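Right, can everyone hear me at the back? Good. I'll stay near the microphone as I wander off when I get going.

I'm Azucena Becerra and I've been a practice nurse in Sutstead for long enough that some of the babies I vaccinated now come in for their travel jabs. I've got 40 minutes and I'd like to leave a good chunk of that for questions, so wave at me if I'm rambling.

I want to talk about hepatitis B testing, and mostly about the bit before the test. The blood sample itself takes a couple of minutes. Getting someone to the chair can take years!

A quick show of hands first - who here has been tested? (Wait. Don't point at anyone.) And who knows for certain whether they've been vaccinated? I ask this everywhere and people look at each other in a slightly panicky way, so please don't feel bad.

The basics, for anyone new. Hepatitis B is a virus that affects the liver. It passes through blood and some other body fluids, and it can pass from mother to baby at birth. You don't get it from sharing a mug, or a hug, or a toilet seat. Lots of people who carry it for a long time feel perfectly well, so waiting until you feel ill is a rotten way of finding out. There's a good vaccine. There are medicines that keep the virus quiet and protect the liver, and people on them go to work and have families and moan about the weather like everyone else.

(Next slide. Drink some water.)

Now, our letters. When we started inviting people in, Sushil Tomar and I wrote what we thought was a lovely clear letter. It went to 200 patients. 59 came. I was rather pleased with that until Sushil rang a few of the others to ask what had put them off, and one lady told him she'd read the first line and thought she already had it. We'd put the word "infection" in bold! I still go a bit pink thinking of it.

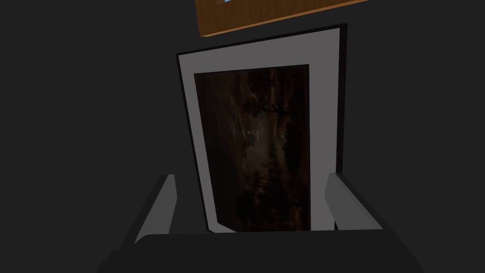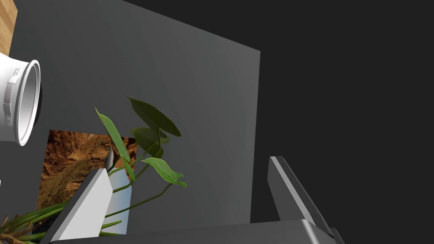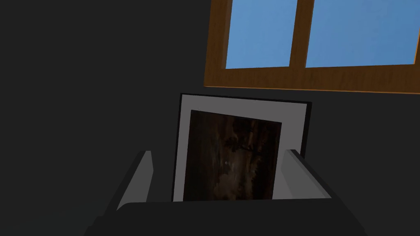 So we rewrote it. Shorter, bigger print, no bold. The first line now says the test is free and that we're offering it to lots of people. Berenice Camacho, who runs the women's group at the Melnyk centre, went through it with a red pen and took out every word she said sounded like a court summons. She was quite thorough.

The other thing we changed was where we went. We do a session at Melnyk straight after the lunch club, and another one in August when the families are in for the holiday scheme. You sit down, you have a cup of tea, you have a chat, and if you fancy it you have the test. If you don't, you've had a cup of tea.

(If time is short, skip to results.)

Results. Please, please tell people how they'll hear and when. A chap called me every morning for a week because somebody had told him "soon". We now write the date on a card and we stick to it, even when the news is only that the lab is running behind. And if a result is positive, we ring and get them in that same week, with an interpreter booked who isn't their cousin or their daughter. I feel strongly about that one - I've watched a teenager try to explain liver scans to her dad and I never want to see it again.

Then family. Partners and people in the same house should be offered testing and the vaccine. Have the forms ready in the room, so that nobody has to come back and ask.

I'll stop there. The letter is on the table by the door, in four languages. Take it, change the phone number, use it. Questions? Rutilio's got the roving mic.

Filed under: Talks and events, Liver health, Testing

Recent posts
Do I need a hepatitis B booster?
Working with interpreters: notes from Dayana Salinas
Melnyk drop-in: what to bring
Hepatitis B and pregnancy: your questions
Sharing a house with someone who has hepatitis B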